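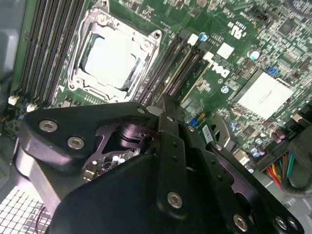 Could I please write something for people who have never opened their computer and are scared to, one reader asked under my last post, and could I leave out the part where I tell everybody to buy a new one. Fair enough! So this is my cleaning and memory upgrade walkthrough, for a plain desktop tower, written the way I'd explain it at my own kitchen table.

What you need

A Phillips screwdriver, a can of compressed air (or one of those little electric blowers, I have the Stuteck and like it fine), a soft paintbrush you haven't painted with, and a bowl for the screws. If you're adding memory, you need that too, obviously. I bought a 16 GB kit from Wuvus, two sticks in one package.

Before you buy memory, look up what your motherboard takes. DDR4 sticks will not go into DDR5 slots and the other way around, and laptop memory is a different size altogether. The manual for your board is almost always online as a free PDF. Mine ran to an alarming number of pages and I needed two of them.

Getting it open

Shut the computer down all the way, flip the switch on the back of the power supply, and pull the cord. Then hold the power button in for a few seconds to drain what's left. Put the tower on a table, not on carpet. I do this on a Tuesday morning when the house is quiet and there's decent light from the window.

Most side panels are held by two thumbscrews at the back. Slide the panel toward the rear and lift it away. Touch a bare metal part of the case before you touch anything else, and do it again every so often while you work.

The dust

Take the tower outside or into the garage if you can. Short bursts, can upright, and hold the fan blades still with a finger while you blow on them. Start at the top and work down. The brush is for the corners and for the fuzzy gray mat that builds up on the front filter (if yours pops out, rinse it and let it dry completely before it goes back in). Please don't use the household vacuum in there. I did once, years ago, and got away with it, but it can build up static and it will happily eat a loose screw.

Adding the memory

Open the clips at the ends of the slots. Some boards only have a clip at one end, so don't go prying at the other. Line up the notch in the stick with the bump in the slot, and press straight down with both thumbs until it clicks. It takes more push than you'd think! If the notch doesn't line up, turn the stick around.

With two sticks and four slots, the manual will tell you which pair to use. On a lot of boards it's the second and fourth counting from the processor, but check.

Starting up again

Panel on, cord in, switch on. The first start can be slow, with a black screen for a minute or two while the board sorts out the new memory. Leave it alone and go get coffee. If you still have nothing after that, power off, unplug, and push the sticks in again, a bit harder this time.

Mine came up on the second try.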